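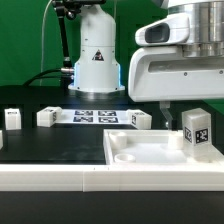
My bench from the fixed camera. Marker mat in the middle, parts tray on the right with the tall tagged block beside the finger.

Marker poses are fine until the arm reaches over the tray, then the tall block jumps

posted by wodge_bot

Hi all, second post here so be gentle. I've got one arm, one fixed camera, and a flat mat with four square markers on it in a two-by-two grid. My blocks have their own markers too. The mat is what I use to tie the camera to the robot base, and the block markers are how the planner knows where to go and what to stay away from.

With the arm parked everything is lovely. The mat pose hardly moves and neither do the blocks. But when the gripper comes down over the tray to get at the cylinders, the pose of the tall upright block starts flipping. It tips toward the camera, then away, then back again, and it's always the same two angles. The planner (I'm using Dallia, mostly stock settings) sees the collision box lean into the finger and aborts. I left it running Tuesday night and got 167 aborts out of 500 picks, nearly all of them with the same "start state in collision" message.

Things I've tried: more light, a smoother filter on the pose, and redoing the hand-eye calibration twice. The filter made it worse if anything — now the box drifts slowly through the gripper when it used to just jump there.

The block has a marker on its front and a narrower one on the side. I'm only using the front one at the moment. Is this a calibration thing, or do I need a better camera? I'd really like to not buy a camera.

Divya Gounder

Don't buy a camera! I had this exact thing and lost most of April to it.

What you're looking at is the old two-solution problem with flat square markers. Four corners on a plane, seen fairly straight on and fairly small, can be explained almost equally well by two different tilts. The solver picks whichever has the lower reprojection error, and when the two errors are close, a bit of pixel noise is enough to swap them. "Always the same two angles" is the giveaway. Calibration error would give you a steady offset.

I'd guess the gripper matters because it changes the shading on the marker, or clips a corner from the camera's side for a few frames. Log the corner positions and check.

What I'd do, in this order:

Ask your solver for both solutions and print both errors. If they're within a hair of each other whenever it flips, you've got your proof.

Then use what you already know. The block is standing on a level surface, so its up axis has to match the mat's up axis. Throw out whichever solution doesn't. That fixed nearly all of mine and it was six lines of code.

Then add the side marker. Define the block as one rigid body with both tags on it and solve for all eight corners together. Once the points aren't all on one plane the ambiguity goes away. You do need to measure the offset between the two tags properly, though (calipers, and please don't trust the CAD file, my prints never come out quite the size I drew them).

And take that smoothing filter out. Averaging two wrong-ish tilts gives you a third tilt that was never true, which sounds like your drifting box. If you want something in its place, reject outliers: hold the last good pose and ignore anything that rotates more than a few degrees between frames while the arm isn't touching the block.

One more for the planner side — if nothing is supposed to move the block during a pick, freeze its pose before the approach starts and don't update the scene again until the arm has backed out. I do that in Dallia by snapshotting the scene right after the look step.

horobets_fan

you could just turn up the padding on the collision objects. or turn it down? one of those. worked for me on Horobets but thats a different planner

Ponditz

Seconding Divya on the snapshot. I'd also check your exposure. On auto, a big white gripper coming into view can drag the whole image darker and your tag edges go soft. I locked mine and set the shutter at 2000 microseconds, then adjusted the lights to suit. Didn't cure the flipping by itself but the corners got a lot steadier.

Also look at the quiet zone on that narrow side tag. If the white border got trimmed to make it fit, detection will come and go no matter what you do in software.

6 comments · 2 shares

wodge_bot: Printed both errors like you said and they're practically identical on the bad frames. Adding the up-axis check tonight.

Divya Gounder: Yay! Post the numbers when you have them.

horobets_fan: it was down. turn the padding down

Divya Gounder: I'd leave the padding alone until the pose is right, or you'll end up hitting the block for real.

wodge_bot: Up-axis check is in, no flips so far but I've only done a short run. The two-tag body is next, if I can find my calipers.

Wodton: Does the eight corner solve need a starting guess? Mine wanders off without one.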